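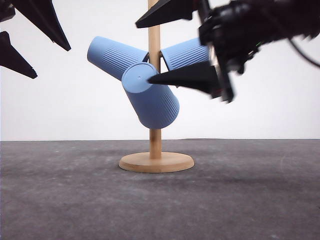 7. Cuando el brazo no suelta la taza: paradas por enganche y recuperación manual

Esta sección sustituye a la hoja plastificada que colgaba junto al puesto y que alguien subrayó en tres colores hasta dejarla ilegible. Se aplica a la célula Wilska de dos brazos con el ejercicio del árbol de tazas, en cualquiera de sus versiones (colgar, descolgar o descolgar y volver a colgar, que es la que da más trabajo).

El fallo tiene nombre oficial, E-132, «fuerza lateral sostenida en pinza», y un nombre de taller que no reproduciremos. Se produce cuando un dedo entra en contacto con una taza vecina o con la propia percha y el controlador sigue empujando convencido de que va por buen camino. En septiembre tuvimos una tanda de estos avisos y de ahí salen casi todas las instrucciones siguientes.

7.1 Antes de tocar nada

1. Pulse la parada de emergencia. La pausa del programa no sirve: mantiene los motores con par y, si el dedo estaba haciendo palanca, seguirá haciéndola con mucha educación.

2. Compruebe en la pantalla que los dos brazos figuran como DETENIDO. Si solo aparece uno, vuelva al paso 1 y pulse con más fe.

3. Espere 90 segundos. El registro tarda ese tiempo en volcarse y Tahira Rana lo va a pedir.

4. Anote el código, la hora y el brazo que dio el aviso. «El de siempre» no es un brazo.

PRECAUCIÓN: El piloto verde de la pinza indica que hay alimentación en la electrónica. No indica que sea seguro meter la mano. Lleva años siendo verde y lleva años induciendo a error.

PRECAUCIÓN: No tire de la taza para liberar el dedo. Las puntas son estrechas y una percha que cede de golpe manda la taza, el dedo y la calibración cada cual por su lado.

7.2 Identificar el tipo de enganche

Tipo A. Dedo contra taza. La punta apoya en el fondo o en el costado de una taza colgada y la empuja contra el poste. Es el caso corriente cuando hay varias tazas colgadas a alturas parecidas y el brazo viene de lado.

Tipo B. Dedo contra percha. La punta se mete entre la percha y el borde de la taza. Suena un chasquido seco. Si la percha es de las que miran hacia atrás, desde el lado del operador apenas se ve.

Tipo C. Árbol desplazado. No hay contacto en el momento de la parada, pero la base se ha movido y el brazo va a buscar las tazas donde estaban antes. El aviso llega en el intento siguiente, cuando todos han dado el problema por resuelto.

Para distinguir el tipo C, abra la vista de muñeca y compare la posición del disco de la base con la plantilla guardada. Hágalo con una imagen tomada en reposo. En movimiento todo lo que no son los dedos sale barrido y cualquier disco parece desplazado, incluido el que está en su sitio. Tatiana Tóth perdió una mañana de martes recolocando un árbol que no se había movido. 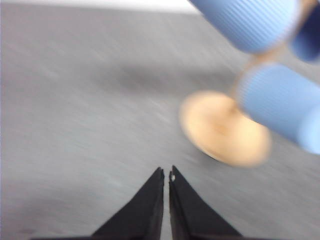 7.3 Liberar la pinza

1. Con la parada de emergencia pulsada, sujete el antebrazo del robot con una mano. Avise en voz alta. Si está solo en la sala, no siga: este procedimiento es para 2 personas.

2. La segunda persona libera el freno del brazo afectado desde la consola. El antebrazo pesa más de lo que parece y bajará en cuanto pueda.

3. Retire la pinza en la dirección contraria a la de entrada, en línea recta y sin girar la muñeca. En el tipo B, levante antes la taza lo justo para que el borde deje de morder el dedo.

4. Vuelva a echar el freno antes de soltar el antebrazo. El orden importa, según pudo comprobar Amber Van Hecke con la mesa.

5. Repita con el otro brazo si también ha quedado cerca del árbol. Que no diera aviso no significa que no estuviera a punto.

NOTA: Si el freno no libera, no fuerce la articulación. Cierre la célula, cuelgue el cartel y llame a Sun-ja Shim. El manual de Plesusham propone desmontar la tapa del codo, pero se escribió para otro brazo y, sospechamos, para otro público.

7.4 Revisar dedos y perchas

1. Pase la uña por el canto interior de los dos dedos. Una mota clara puede ser suciedad o una mella. Si no sale con un paño seco, trátela como mella y regístrela.

2. Compare las puntas entre sí con la pinza casi cerrada. La rendija debe verse pareja de arriba abajo. Si se abre en cuña, cambie el par completo – nunca un solo dedo, por mucho que el otro esté «casi nuevo».

3. Mueva cada percha con dos dedos (de los suyos). Si alguna gira o cabecea, retire el árbol del puesto.

4. Revise el cable del brazo en todo su recorrido. Tiene que hacer curva sin pinzarse y sin quedar en el camino del otro brazo.

7.5 Reponer la escena y rearmar

1. Descuelgue las tazas que queden y apoye el árbol en su marca. Si la marca se ha borrado, use la plantilla de Fleury del cajón y no la memoria.

2. Coloque las tazas de pie o boca abajo según la ficha del ejercicio. El programa distingue una cosa de la otra y se toma muy a pecho las diferencias.

3. Deje hueco entre la base y la taza más próxima. Si casi se tocan, el dedo bajará junto al borde sin margen y volverá usted al apartado 7.1 antes del café.

4. Despeje las manos de la mesa, desenclave la parada de emergencia y rearme desde la consola.

5. Lance un ciclo en velocidad reducida con el límite de intentos a 2. Quédese mirando. Mirar el teléfono al lado del robot no cuenta.
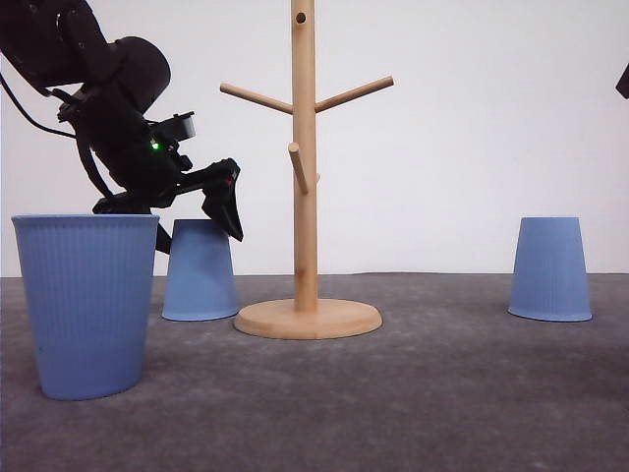
Figura 7-3. Pinza sobre la taza invertida más próxima a la base del árbol.

6. Si el ciclo termina sin aviso, restablezca la velocidad y firme el parte. Si vuelve a salir E-132, pare, no rearme una tercera vez y pase a 7.6.

7.6 Cuándo dejar de intentarlo

Dos avisos seguidos con el mismo brazo obligan a cerrar la célula hasta que la revise Ecaterina Cozma. No hay excepción por entrega, visita ni final de turno. La regla se redactó después de una visita.

Adjunte al parte el registro completo y no la captura de la última línea. El registro que nos permitió encontrar el fallo de septiembre tenía 3180 líneas y lo interesante estaba en la segunda.

Los repuestos (dedos, perchas, tornillería de la brida) se piden a Welby con el formulario de siempre. En la casilla «causa de la rotura» conviene escribir una causa. «Robot» ya nos lo han devuelto.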